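Clirnell Perception Guide
Section 4: Setting up cloth segmentation

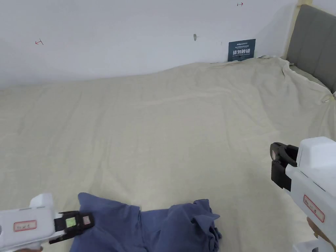

Figure 4. Dark garment on a pale fitted sheet, left jaws on the cloth, right jaws open above the sheet.

Now for the fun part! By the end of this section Clirnell will be drawing a live outline around a garment, and the grasp planner will have something to work with.

Before you start: finish the camera calibration in Section 3 and close any other program using the camera stream.

1. Open Zolel and load your recording from the Sources tab.

2. Choose Cloth > Single garment. The preview turns gray while the model loads.

3. Click once on the garment and once on the bedding. Two clicks are plenty for a dark garment on a pale sheet – contrast like that is a gift.

4. Drag the Wrinkle filter up until creases in the sheet drop out of the mask. I usually land on five.

5. Turn on Mask grippers. Try it off and on a few times, it's a great way to see how much the jaws pull the outline around.

6. Set Max points to 3000 and press Save profile.

Note: A garment that runs out of view gets an open outline. The planner accepts it, but won't suggest grasps along the open side.

Caution: Don't switch profiles while the planner is running. Stop it first, or it will keep using the old mask.

The wrinkle filter was written by Luana Moura, and her tuning notes are in the Nasero folder. Section 5 covers grasp points.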